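Tolport Building, staff kitchen and break room
Quarterly safety checklist, March
Inspected by: Reda El Idrissi
Reviewed by: Muthoni Khaemba

1. Extinguisher, tag 1534. Pressure OK. Pin seal intact. Mounting bracket has one missing screw. Replace.

2. Extinguisher, tag 1612. OK.

3. Refrigerator temperature log. Entries missing for 3 mornings. Fail. Supervisor to initial daily until next inspection.

4. Hot water at hand sink. 119 °F after a one-minute run. Pass. Mixing valve was adjusted after the last inspection, no drift noted.

5. Outlets within reach of sink. GFCI test and reset OK on both. Cover plate on the left one is cracked. Work order open with Tallside.

6. Food storage and labeling. Dry goods off the floor. Open containers dated, except one bag of rice. Fruit kept apart from cleaning supplies. Pass with comment. 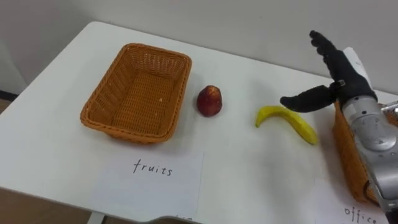
Does a failed item close the kitchen?
Only items 1, 2 and 5 can do that, and only if the fault can't be isolated the same day. Other failures get a due date and a recheck.

7. Exit path. Clear to the rear door. Door closer slow, latches fully. Monitor.

8. First aid kit. Burn gel expired. Reordered.

9. Floor mats. Curled corner by the dishwasher. Remove until replaced.

Recheck covers items 1, 3, 5, 8 and 9. M.K. to sign.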